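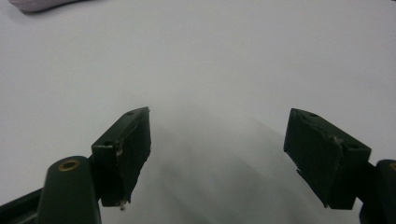
# Wavham Subpoena Dockets

Court fights over legislative subpoenas are slow, strange and wonderfully well documented, and yet the records are scattered over so many places that it takes weeks to line up even a handful of them. This dataset lines up 139 of them for you! Each one is a dispute in which a legislature (or one of its committees) demanded papers or testimony from an executive officer or agency, and somebody ended up in front of a judge.

The main thing we wanted to measure was time. How long from the day the subpoena was served to the day a court said something final? How much of that was briefing, how much was waiting for a ruling, how much was a stay pending appeal? If you've ever argued with a friend about whether delay is the real prize in these cases, you can now argue with dates in hand.

## What you get

- `disputes.csv`: one row per dispute, 139 rows
- `events.csv`: one row per docket event, 2,453 rows
- `courts.csv`: lookup table for court names and levels
- `codebook.md`: every field and every allowed value
- `notes/`: short text files on disputes that were hard to code

Everything is UTF-8, comma separated, with a header row. The two main tables join on `dispute_id`.

## Getting started

```
import pandas as pd

d = pd.read_csv("disputes.csv")
e = pd.read_csv("events.csv", parse_dates=["event_date"])

full = e.merge(d, on="dispute_id")
rulings = full[full["event_type"] == "ruling"]
```

Sort by `event_date` and then by `seq`. Courts love to do four things on one day, and `seq` keeps them in docket order.

## Main fields

| Field | Table | Meaning |
|---|---|---|
| `dispute_id` | both | Short ID, stable between releases |
| `chamber` | disputes | upper, lower, joint or single |
| `level` | disputes | federal or state |
| `claim` | disputes | Main ground for refusing: privilege, scope, purpose, immunity, other |
| `outcome` | disputes | enforced, quashed, narrowed, settled, mooted, pending |
| `event_type` | events | See the codebook for the full list |
| `event_date` | events | Date on the docket, not the date of signature |
| `stayed` | events | 1 if the order was on hold when entered |

My favorite is `mooted`. A dispute gets that value when the case ended because the legislature's term ran out, the officer left, or the request was withdrawn after a change in control. There's a second field, `moot_reason`, that tells you which, and it's where a lot of the interesting politics lives.

## How it was put together

We started from published opinions and worked backward to the dockets, then forward again to anything filed after the opinion came out. Two coders read each dispute separately using the Prikgate coding sheet (included at the end of `codebook.md`). Where they disagreed, a third reader settled it and left a file in `notes/`. Please read those files! Some of them are better than the data.

Dates were typed by hand. A script called `bemitz` then checks for the usual trouble: a ruling before its motion, an appeal before a judgment, a dispute marked `pending` with a final order in it. Run it yourself with:

```
python bemitz.py --disputes disputes.csv --events events.csv
```

It prints nothing when all is well.

## The Hájek rule

You'll see this name in the codebook. It's our house rule for cases with more than one subpoena. If the same court handled them under one docket number, they count as one dispute. If they were split, they count as separate disputes, even when the facts are almost the same. Cases joined later on appeal stay separate and share a `family_id`. You may well prefer a different rule, so `family_id` lets you collapse them in one line.

## Things to watch for

- Disputes that never reached a court aren't in here. Most fights over documents end in a deal over what gets handed over, so please don't use this to estimate how often agencies comply.
- State coverage is uneven. Some states put full dockets online and some keep paper indexes, and we leaned toward the first kind.
- `claim` holds one value only. Many filings raised several grounds, and the coders picked the one the court spent the most pages on.
- Sealed entries appear with `event_type` set to `sealed` and no other detail.
- `outcome` is a legal outcome. A legislature can win an order and still get the papers too late to use them. Compare the date of the final order with `term_end` before calling anything a win.

## Release notes

**Release 3 (July)**
- Added `term_end` and `moot_reason`
- Fixed swapped dates in the state appellate rows
- Court names now follow one spelling
- Added the shared `family_id` field

**Release 2**
- Split `outcome` into six values (it used to be three)
- First version with the `notes/` folder

**Release 1**
- Disputes table only

## Contributing

Found a missing dispute or a wrong date? Wonderful, open an issue. Include the docket number, the court, and a link or page reference for the entry. For a new dispute, fill in the Prikgate sheet as far as you can and leave blanks where you aren't sure. Please keep comments on coding calls under 200 words so they fit the notes format.

## License and citation

Data is CC BY 4.0 and the code is MIT. Cite it as "Wavham Subpoena Dockets, release 3" and mention whether you used the Hájek rule or collapsed by family.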